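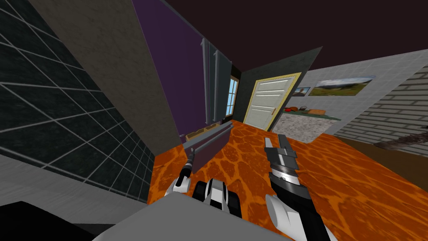
Simulated room with two robot arms and a lava-patterned floor

How to Code Open-Ended Survey Answers

Most surveys end with a box where people can write whatever they want. Those answers are often the best part of the data, and they often go unread. These are the steps we use in the Wastlow neighborhood survey, which brought in 275 written answers to the question "What would make you more likely to attend a public meeting?"

What you need

A spreadsheet, a text file for your codebook, and a second person who can spare an afternoon. Coding software is fine if you already own it. We used a spreadsheet.

Step 1. Clean up the file

Put one answer in each row, with the respondent number in the first column. Remove names, street addresses, and anything else that identifies a person. Keep spelling mistakes as they are. Mark blank answers and "n/a" as missing, but leave the rows in place so your numbering still matches the main survey.

Step 2. Read before you code

Read the first 50 or so answers straight through without assigning anything. Write down the subjects that keep coming up. In our case these were meeting times, child care, transportation, language, and a feeling that decisions had already been made.

Step 3. Draft the codebook

Each code gets a short name, a one-sentence definition, one answer that fits, and one that looks like it fits but doesn't. The last item takes the longest to write. Our entry for TRUST read:

TRUST: Respondent doubts that attending would affect a decision.
Fits: "They vote how they want anyway."
Does not fit: "I never hear about them until after." (Use NOTICE.)

Keep an OTHER code. If it starts to fill up, go back through it and look for a code you missed.

Step 4. Decide on multiple codes

People mention more than one thing. Decide now whether an answer can carry several codes. We allowed up to three, each in its own column. If you allow more than one, your percentages will add up to more than 100, and your table needs a note saying so.

Step 5. Code a test batch separately

Two people code the same batch without talking. Aaliyah Pelletier and Lambros Stefanou did ours. Then compare row by row. Where the two disagree, rewrite the definition first and fix the row second. Repeat with a new batch until the disagreements are rare, and report an agreement statistic such as Cohen's kappa if you plan to publish.

Step 6. Code the rest

Split the remaining rows and work in sessions of an hour or less. Write the date next to any change in the codebook, and recode the earlier rows that the change affects.

Step 7. Report it

Give the number of people who answered the question as well as the number who took the survey. Quote a few answers under each code, and include at least one that goes against the main pattern.

Codebook template by Vernon Chisholm. Last edited in March.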